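Is the Brasex two-arm sorting kit worth 497 pounds?
Asked by Birdie Nakamura, Closurside

Bradia are selling it as "ready to sort your stockroom". I run a small snack counter and I'm doubtful. The advert shows one chocolate bar and three bins. My shelves hold jars, packets, cups and cartons, and customers won't wait while an arm has a think. Has anyone paid for one?

Answer 1
I had one on a 30 day trial in January. It's a decent teaching kit with a silly advert. Chocolate bars went fine. Soft packets slid out of the jaws so often that I stopped trying, and I never trusted it with glass. Setting up took two evenings, and the leaflet skips the bit on wiring.

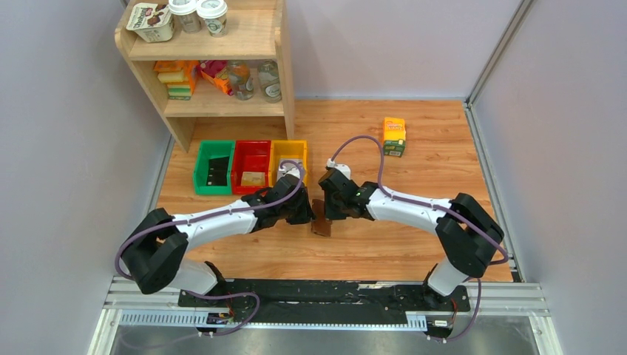

Does the price include the software?
The basic version comes with the kit, but saving more than one sorting routine costs another 100 a year – look for it in the small print, as the sales page keeps quiet.

Answer 2
dont bother, get a student in for saturdays

Answer 3
Malhotra had the same kit listed at 362 last time I looked, without the bins. Any bins will do. I'd still ask Bradia for a video of it sorting mixed stock at normal speed, with no cuts. I asked twice and got a brochure. If you want to learn how arms like these work, fair enough. For a working counter I can't see it paying for itself – and check who pays return postage before you order.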